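Free Beneficiary Checkup Night Comes Back to Otidgate

Otidgate residents who have been meaning to look over their old retirement accounts and life insurance forms are getting a wonderful nudge this November. The Beneficiary Checkup, a free walk-in session that drew a full house last spring, returns to the Fiore Building on a Saturday morning, and this time it has twice the space.

The idea is simple. You bring whatever paperwork you have for your 401(k), IRA, life insurance or bank accounts, sit down with someone who reads these forms for a living, and find out who is really named on them. Plenty of people filled out those lines on their first day at a job and never looked again. Marriages, divorces, new babies and deaths in the family all came later, and the form stayed the same. 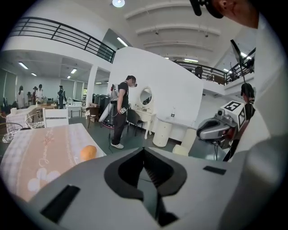 Marit Fagerlund, an estate planner who has practiced in Otidgate for 13 years, started the session after one too many calls from families who had been surprised. "A will is a great thing to have, and I'm thrilled when people come in with one," she said. "But the retirement account usually goes to the person named on the account form, and the will doesn't change that. I've seen lovely, careful wills that didn't cover the biggest thing the person owned."

Last spring's session had one room and a line down the stairs. Fagerlund and her colleagues looked at 1427 pages of forms and statements before lunch (they kept a tally on the whiteboard, and there was a cheer when it passed 1000). The most common problem was a blank line for the contingent beneficiary, the person who receives the money if the first choice has already died. Close behind came forms that named a minor child directly, which can mean a court has to appoint an adult to manage the money.

Both are usually easy to fix, and that is the fun part of the morning. Many plan providers let account holders update their choices online, and helpers will be on hand to find the right page or the right phone number. Zoklow, the local credit union, is opening its Ponness branch for the same hours so members can update payable-on-death instructions in person. The branch is a short walk from the Fiore Building, and the number 2 bus stops outside both.

New this year is a corner for people who have been named as executor or trustee by someone else. Fagerlund pushed hard for it. "People say yes at a family dinner and then have no idea what they agreed to," she said. "It's an honor, and it's also a pile of mail. Let's talk about it while the person who asked you is still here to answer questions!"
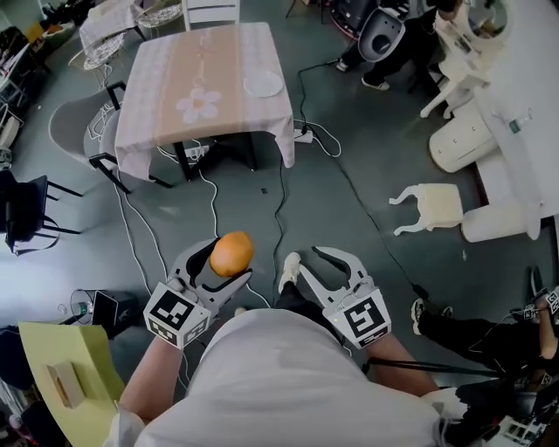
Do I need to have a will already to come to the session?

Anyone is welcome, with or without a will. The checkup looks at account forms, which work separately, and if you decide you want a will afterward, you can pick up a worksheet to fill out at home before seeing an attorney of your choice.

Doors open at 9 a.m. and the last sit-down starts at noon. Each one takes about 20 minutes, and married couples may come together or one at a time. There is no sign-up and no charge, and nothing will be sold on site — the planners have agreed to leave their business cards at the office. Papers stay with you the whole time and no copies are made.

If you can't find a statement, come anyway. The name of the company that holds the account is enough to get started, and a pension letter from years ago can be surprisingly useful. Parking behind the Fiore Building is free on weekends, with the ramp entrance on the north side.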